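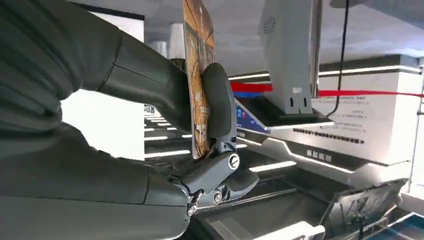

Card pinched between the thumb pad and the fingers, held upright.

Sharing a packing bench with a robot arm: setup and daily procedure

Lommont Packing Notes, 1 February 2023

This procedure covers a bench where one person and one arm with a jointed hand pack printed cards into divided cartons. It applies to the Zarel cell controller. Before the arm came in, one operator picked, checked and inserted every card. With the arm in place, the operator prepares cartons, presents cards the arm cannot pick on its own, and decides what happens to rejects. Plan the changeover around those three jobs and write them into the shift sheet before the first run.

1. Prepare the divider

Fold the divider open away from the arm and press the crosspieces down until they sit level. A strip that stands proud will catch the fingertip on insertion, and the controller reports this as a grip fault, so check the divider first when you see one. Keep both hands on the outer strips when you move it. Do not reach through the cells while the drive light is on.

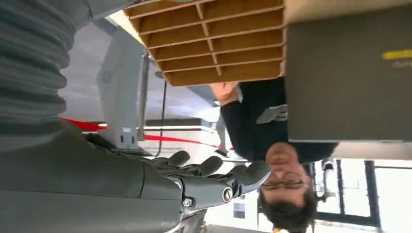
Operator holding a cardboard divider, with the robot hand nearby.

2. Set the grip

Open the hand page on the controller and load the profile named CARD-THIN. Close the thumb on a scrap card and pull the card gently by its free edge. It should resist without bowing. If it bows, lower the thumb force one step and repeat. Record the final value. Operators coming from manual packing tend to set the force too high, and the result is a crease across the front face that only shows under the inspection lamp.

3. Teach the handover

Hold the card by one edge, close to the fingertips, and wait for the tone before you let go. Present every card from the same side of the bench. The arm waits 60 seconds for a card and then returns to its rest position; pressing Resume starts the wait again.
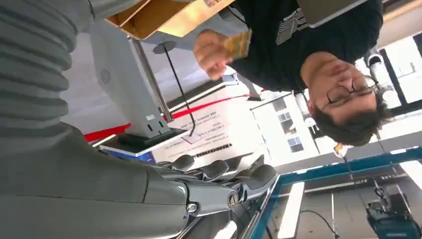 Run the handover slowly until the operator can do it without watching the controller. Allow a full shift for this. People who packed by hand for years have a rhythm of their own, and the arm's is slower. At the Drivitz site the first complaint was the waiting, so the bench was rearranged to let the operator fold the next divider between handovers. Output per person changed very little in the first month. The amount of repeated wrist movement dropped, and the job now includes more checking and more logging — some operators like this and some have asked to rotate out. Offer the rotation.

4. Clear the floor

Walk the bench on foot before each start. Look for slack cable in the area the arm passes over, and for power bricks that have been pulled away from the wall side. Coil any spare length and move it outside the working area.
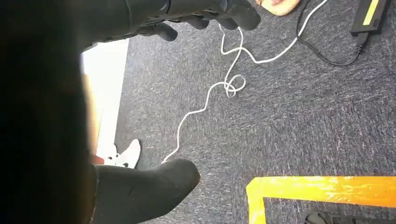
Tape worn at the corners should be replaced at the end of the shift, with the arm powered down. Closed shoes are required at the bench during a run, including for visitors.

5. Log and handle faults

Fault 214 means the thumb closed on nothing. Clear it at the controller, present the card again and continue. Five of these in one shift is the limit; after that, stop the arm and pack by hand until the pads have been cleaned. Manual packing stays a trained skill on this bench, and each operator should do one manual carton per week.

Inspect the thumb joint screws every 2000 cycles. Enter the cycle count and your initials in the log, and leave the sheet at the bench for the next shift.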